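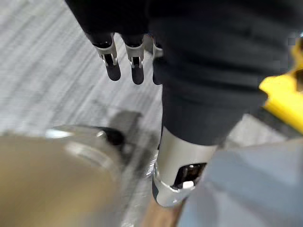
Print this page | E-mail this to a friend

Student project report: a home-built file server for the Corville media lab

So my project this term was storage, and I know that sounds dull, but I had a great time with it! The media lab was keeping everybody's video work on a pile of loose USB drives, and my job was to get it all onto one box with a mirror, on a budget of 1256 dollars.

I started with a used Ratero case (noisy fans, swapped on day one) and 2 big hard drives in a ZFS mirror. I wanted all flash at first — then I priced it and got 2760 dollars, so that was the end of that. A small SSD holds the system and the spinning disks hold the files.

Copying took most of March. Half the folders were named "final" or "final new", and I had to write a little script that compared checksums before I dared delete a single duplicate. Snapshots run every 30 minutes during lab hours and once on Sunday night.

I pulled one drive on purpose to test the mirror. The share stayed up, the rebuild ran overnight, and I slept badly. Next up is an off-site copy, which I haven't started.

Comments

Lida: Did you turn on compression? It won't do much for video but the project files shrink nicely.

Araba Owusu: Yep, lz4 on everything!

Correia: What did you replace the fans with?

Recent reports
Backing up a lab of laptops
Wiring the Corville study room
Old switches, new firmware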